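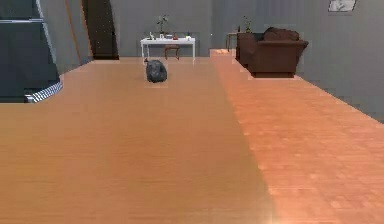
Katstead cell

The Katstead cell is a simulated test cell for mobile floor robots, maintained by the Marchetti group at Forville. It is used to set up and check navigation software before it is loaded onto a physical machine. The cell consists of a furnished room with a wooden floor, a robot model, and a set of obstacle files.

Setup

Each run begins from a saved room file. The operator loads the robot model, sets its start position, and places an obstacle on open floor. Rock-shaped obstacles are common, as their uneven outline is harder to fit than a box. Friction is entered separately for the plain wood and the parquet. The standard check has 46 runs, 14 of them with no obstacle.

Maintenance

Most faults come from collision shapes that no longer match the visible model. Table legs and stools are the usual trouble spots. A shape is repaired by deleting it, rebuilding it from the mesh, and repeating the full check. Room files are backed up before any change.

History

The cell replaced an older room called Dridascombe, which had a single floor surface. The current version is dated 24 Apr 2024. Its log listed 2,983 completed runs at that time.

See also
Collision mesh
Mobile robot
Robot simulation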